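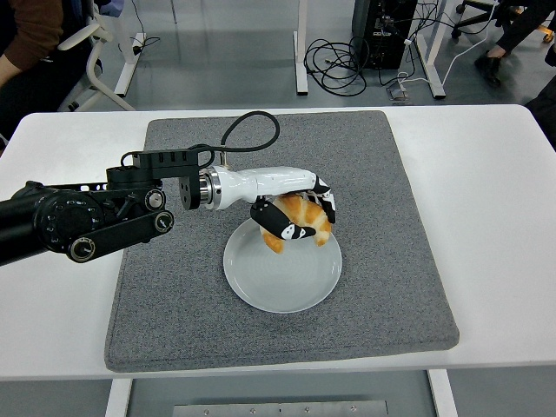
Tips from the bench: picking a gripper for soft stuff

Okay, this month's page is for everybody who wrote in after the June one asking what to put on the end of the arm once you get past wooden blocks. Short version: go do croissants. A croissant will tell you more about a gripper in an afternoon than a bag of blocks will in a month. It's curved, it's light, it sheds, and it shows you every bit of extra squeeze you gave it.

I've been swapping between three ends this fall. The Alteck is a plain two-jaw gripper, flat pads, opens and shuts. The Vaviso is a suction cup on a little bellows. And then there's the fingered hand, which Sena Ankrah talked me into and which I was pretty rude about until I'd used it for a while. Notes on all of them, plus a bunch of bench tips that don't belong anywhere else.

The two-jaw

Still what I'd hand to a beginner. You can see exactly what it's doing, and when it goes wrong it goes wrong the same way every time. For pastry, though, you have to slow the close way down. I run mine at 20 percent speed for the last bit of travel and it still leaves a dent on each side if the roll is fresh. Day-old rolls are fine (day-old rolls are fine with everything, so don't let a stale one fool you into thinking your settings are good!).

Wrap the pads. I tried craft foam, bicycle inner tube and the wavy silicone you get in drawer liners, and the drawer liner won. Cut it a little longer than the pad and fold the extra over the tip so the edge never touches the food. Put the tape on the back. Tape on the front picks up flakes and then it's a flake gripper.

Grab across the fat part in the middle. If you go for one end, the other end swings down and you get a croissant pendulum, and then you set it down crooked and it rolls off the plate.

The suction cup

Great on a plastic tub of butter. Great on the plate itself, if you ever need to move the plate. On anything with layers, forget it. The cup needs a seal, there's no seal on a flaky crust, and meanwhile the pump is eating crumbs. I had to take the line off and clean the filter after every run, and I gave up after 12 tries. Kwame Agbenyega says a bigger cup with a softer lip would do it on a brioche bun with a shiny top and I believe him, but I wasn't making brioche buns.

If you do use one around food, put a bit of nylon stocking over the inlet. Change it often.

The hand

So here's where I eat my words. Fingers that curl are a lot kinder to a curved thing than flat pads are. One finger comes around the near side, another one sits up against the end, and the shape kind of does the holding for you, so you can get away with much less grip. My first few were awful because I was telling it to close all the way and trusting it to stop by itself. Don't do that. Teach it a pose that's just barely touching, save that, then teach a second one a hair tighter and save that too. Two saved poses per food is plenty. Name them something you'll recognize later. I had one called "good3" and another called "goodfinal" and I still couldn't tell you which was which.

It's more work, I won't pretend otherwise. There's more to set up, there are more joints to get crumbs in, and when it's off by a little you stand there wondering which finger to blame. Keep a soft makeup brush by the arm and dust the joints between runs. Canned air just blows it all deeper in.

Sena likes the hand for everything now. I'd say use the hand for rolls, fruit and anything that bruises, and keep the two-jaw for boxes and cups.

Stuff that helps no matter what you've got on the end

Put down a felt mat. Gray is nice, it doesn't throw glare at you or at your camera, and the plate stays put when a finger bumps the rim. On my bare white tabletop the plate skated all over the place. Mine gets shaken out outside and then a lint roller.

Use a plain plate with a low rim. I started with a pasta bowl because it was clean, and the fingertips kept hitting the side on the way down. Anything shallow works. If your camera has trouble picking out a white plate, the felt underneath takes care of most of that.

Let go low. Get the bottom of the food just over the plate before you open up. People leave a big gap to be safe and then wonder why there's a ring of flakes around everything.

Give your wrist cable slack. A nice tall loop over the top is what you want, enough that the wrist can turn both ways without pulling. I zip-tied mine down tight one time because it looked neater, and it yanked the plug half out on the first big turn. Run the wrist through its whole range by hand, power off, before you commit to where the ties go.

Mark your home position. Painter's tape on the table, a little L at the corner of the mat. When you come back after lunch and things have been bumped, you can get back to where you were in a minute and don't have to reteach anything.

Write it down. Food, how old it was, which end, which pose, dropped or not, dented or not. I use an index card per session and a clothespin. The Hetside controller keeps its own log but it doesn't know the croissant was two days old.

Cameras, quickly

I tried mine straight overhead and then up high at an angle looking down. Overhead is easier to set up, but the hand covers up the food right when you care most. The angled view lets you see daylight under the pastry, so you know how far off the plate you are. If you only have one camera, I'd go angled. Lock the exposure, too. Brown pastry on a pale plate makes the auto setting hunt around, and your picture gets brighter and darker all day long.

On buying

Somebody asked if the Chareonsuk adapter ring fits the Alteck arm. Yes, with the longer screws, and the short ones in the bag will feel like they're holding when they aren't. Get the long ones. Snug them in a star pattern like a car wheel and check again after the first 12 cycles.

Next time I want to get into grapes. Kwame has a way of doing them with the two-jaw and a rubber band that I haven't tried yet. If you've got a setting that works on hard-boiled eggs (peeled!) please send it in, I've been through most of a carton.

Posted October 2020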